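I want to make the case for the cardboard box. I mean the plain, low, open kind that fruit or snacks come in, the kind most people flatten and put out with the recycling the same evening. I think it's the best organizer in my home, and I've owned plenty of the other sort!

For years I bought organizers. I had the Gruvby trays with the little movable walls (lovely, beige, always one wall short). I had a Dastitz carousel that spun beautifully and flung a lip balm across the kitchen if you were in a hurry. I once drove 3 towns over for a set of clear bins from Juvitz, and I was thrilled with them for a whole September. Then everything went back to living on the table, because a thing made for 678 tidy compartments has no patience for a half-used tube of hand cream.

A fruit box has patience. It has low sides, so you can see everything in it from your chair. It usually has hand holes, so you can carry the whole mess off when people come to eat. And it cost you nothing, so you never feel you have to live up to it. If something leaks in there, wonderful, out goes the box and in comes the next one.

My friend Mei Pruitt disagrees with me completely. She says a box on a table is just clutter with a fence around it, and I've thought about that sentence a lot, because I believe the fence is the whole point! Clutter with a fence is clutter you can move with two hands. Clutter without one takes an afternoon.

I'll admit the box doesn't do the work for you. Lids and caps go in first at my place, and then the small tubes and packets hang around outside for a while, like guests who can't decide whether to come in. I've made my peace with that. A table that people use should have a pack of tissues on it, and a jug, and a glass, and an orange somebody means to eat.
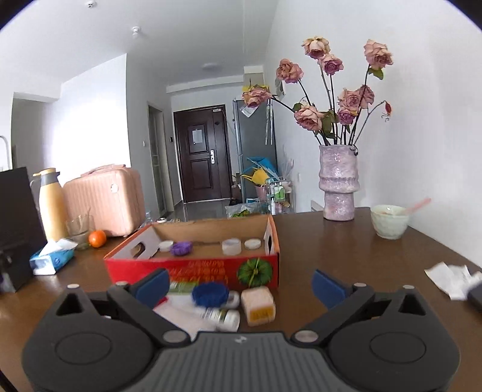
## What belongs in the box, and what doesn't

My rule is that the box is for small things with caps. Tubs, tubes, jars, little containers whose lids wander off. They roll, they hide behind one another, and they all look alike from across the room, which makes them perfect for corralling. Keep them in one layer. The minute you start stacking, you've built a drawer, and a drawer is where hand cream goes to be forgotten.

Drinks stay out. So does fruit, even if the box was born to hold it. Tissues stay out too, and I feel strongly about this: you want a tissue right now, with one hand, without looking.

I'd also say leave the box as it came. I know there are around 1,000 tutorials for covering one in fabric or nice paper, and I've tried a few (there's a gingham one in my closet that I'm too fond of to throw away and too embarrassed to use). But a covered box turns precious. You start choosing what's good enough to go in it. A red box with gold printing on the side is cheerful already, and it looks great against dark wood.

The grocery on Benavides Street leaves its empties stacked by the door, and I take one whenever mine goes soft at the corners. I get a silly amount of joy out of picking. Shallow ones go fast, so I try to get there before lunch. Last time I came home with one so good that I cleared the whole table just to try it out, and the old one is now under the sink holding sponges.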